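Rasha Salameh
Jan 8, 2018

1/ I gave up buying lunch at work last May. A few people have asked how it went, so I'm putting it all in one place.

2/ I was spending 60 pounds a month at the Stadura café downstairs, mostly on soup and a roll. The soup was fine. The roll was usually stale by one o'clock.

3/ The first fortnight I made sandwiches every morning and hated it. I'm not good before eight. I forgot them twice and left one on the bus.

4/ So I moved it all to the evening before. Whatever we have for tea, I cook one portion more and put it away before anyone sits down. If it goes on the table it gets eaten.

5/ Plates matter more than I expected. Eating out of a tub at my desk felt like not having had lunch. I keep a plate at work now and sit somewhere else for ten minutes.

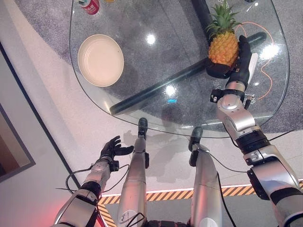 6/ WHAT KEEPS

Lentils, any sort. Rice if you cool it quickly, put it straight in the fridge and eat it the next day. Roast carrots. Barley is the best of the lot and a big bag from Mansour was 309p, which did me most of the summer.

7/ WHAT DOESN'T

Pasta with a thin sauce, it drinks the lot overnight. Dressed salad. Fried eggs, which I tried once. Fish keeps all right but you have to think of the other people using the microwave.

8/ The office microwave is a Surnico and has two settings that work. Medium for three minutes, stir, medium for two more. Full power gives you a hot rim and a cold middle.

9/ Tubs. I bought a set of ten from the market and the lids went within weeks. I've since had two glass ones with clip lids and they are still going. They are heavy in a rucksack.

10/ Money. I still buy lunch when a few of us from the Dalberg job go out together, and I have a 99p tea most afternoons. Even with that I spend far less than I did. I haven't kept a proper tally and don't intend to.

11/ The part I'd change is the washing up. I used to bring the tub home dirty and find it at ten at night. Now I rinse it in the kitchen at work and leave it upside down on a tea towel till home time.

12/ Tomorrow is barley with leeks and the end of some cheddar. Leeks cooked slowly in butter with the lid on, barley stirred through after, cheese when it's reheated and not before.

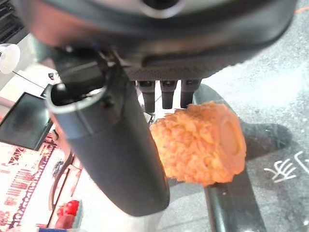
Hrefna Steinarsdóttir
Do you soak the barley first? Mine always takes nearly an hour and I end up having toast.

Rasha Salameh
No, I use pearl barley and it's done in half an hour or so. Pot barley takes a lot longer, so check the bag. I boil a big pan at the weekend and freeze it flat in portions.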